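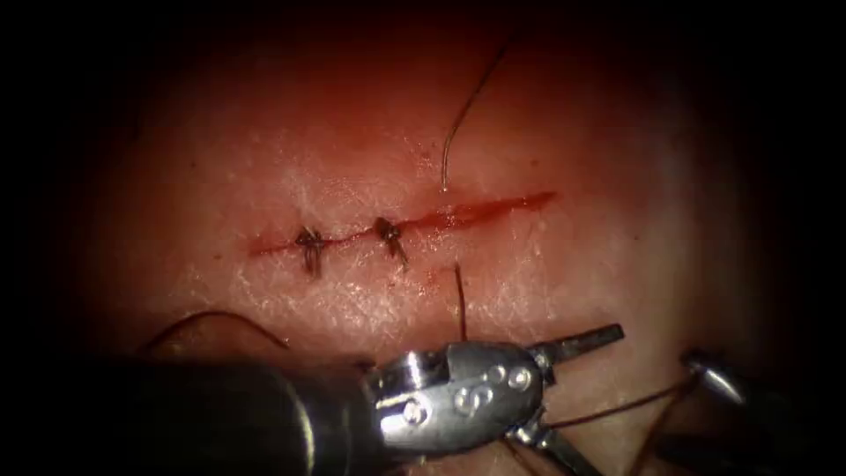
How soon can I go back to lifting work with stitches in my back?

Rirthorpe Community Help > Health and work
Posted May 8, 2018 – 267 views

I had a lump taken off my back last Thursday, between the shoulder blade and the spine. It was done under a local at the Vemwood clinic and I was home by lunch. I have stitches in under a dressing and was told to come back after ten days or so to have them out at my GP surgery.

My job is picking and packing at the Fankhauser warehouse. On a busy day our side does 1,000 orders and some of the boxes are heavy. The leaflet says "avoid strenuous activity" and gives no number of days. My supervisor wants a date for the rota and I don't want to make one up. I am allowed to self-certify for the first week but after that I think I need a note.

Also, can I shower? The leaflet says keep dry for 48 hours and then stops. And is it normal for it to itch this much? I can't see it properly even with two mirrors, so I am going by feel.

Thanks in advance.
packer_jo

hollybank

Ring the clinic. The number will be on the discharge letter. They know how deep they went and what kind of stitches they used, and all of us on here are guessing.

That said, I had something similar taken off my shoulder and this is how it went for me. I was told no lifting until the stitches came out, and light lifting only for two weeks after that. The back is a bad place for a wound because the skin there gets pulled every time you reach forward or bend. Mine felt fine by day five, so I moved a chest of drawers, and the end of the wound opened a little. It was not a disaster but it meant an extra visit to the nurse and a wider scar than I would have had.

On the sick note: you can self-certify for up to seven days, and that counts all the days, including your weekends and days off. After that your employer can ask for a fit note. Your GP can write one, and so can a hospital doctor if you ask before you leave, but it's a bit late for that now. Ask for it when you book to have the stitches out.

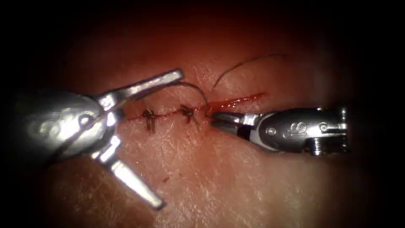
The fit note has a box for "may be fit for work" as well as "not fit for work". A lot of people don't know about it. The doctor can tick that one and write "no lifting" or "amended duties", and then it is up to your employer to say whether they can manage it. At a warehouse there may be labels or returns to do. If they can't find you anything then the note counts the same as being signed off, and you get your sick pay as normal.

I would give your supervisor the date your stitches are due out and say you will confirm after that. It's a real date and they can plan round it.

old_mill_lane

Showers are fine after the 48 hours unless they told you otherwise. No baths and no swimming until it's healed. Keep it short, let the water run over it, don't rub it or put soap straight on it, and pat it with a clean towel. If the dressing goes soggy, change it. I used the Stetix waterproof ones, which come in packs of 3, but any plain sterile dressing will do as long as the pad is bigger than the wound. You will need somebody to put it on for you.

Itching is normal. Mine drove me mad from day four and then went off by itself. What isn't normal:

Redness that is spreading
More pain instead of less as the days go on
Pus or a bad smell
Feeling hot and shivery
Bleeding that doesn't stop after ten minutes of firm pressure

Any of those, ring the surgery the same day, or 111 if they are shut.

As you can't see it yourself, get someone to take a photo on your phone each time the dressing is changed. Then you can tell if the redness has spread. Don't worry if your stitches don't look like the ones in other people's pictures, as there are several ways of doing them. Some are separate little knots and some are one long thread.
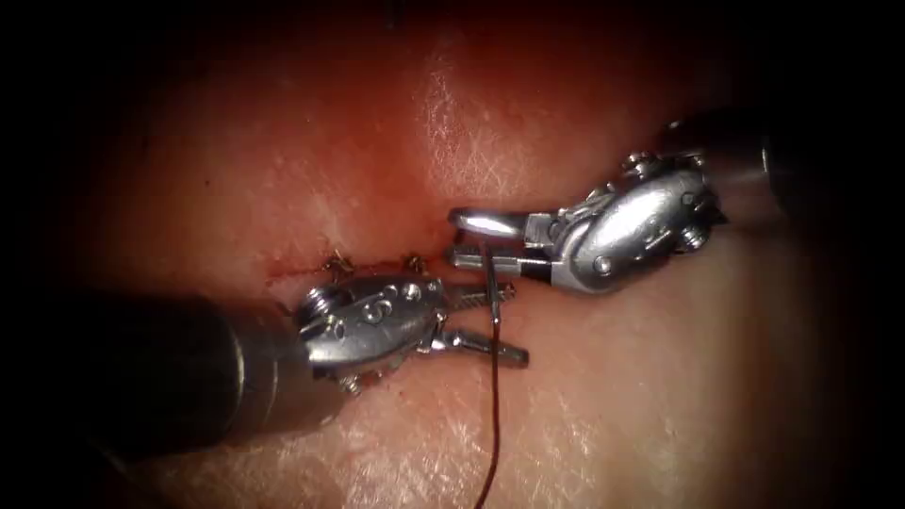

A running line of stitches being placed along a thin incision.

Ask which sort you have when you ring, and whether any of them are the dissolving kind. I had both, some underneath that went on their own and some on top that the nurse took out. Having them out took a couple of minutes and felt like a tug, nothing worse.

One more thing, don't wear a rucksack. The strap sits right where yours is.

fernside

I went back after 3 days and was fine, but mine was on my leg and I work in an office, so probably no use to you.

packer_jo

Thank you all. I rang the clinic this afternoon and they said no lifting until the stitches are out, then start with the light stuff. I have asked work about labels and am waiting to hear. I've got the GP receptionist to put me down for a fit note as well.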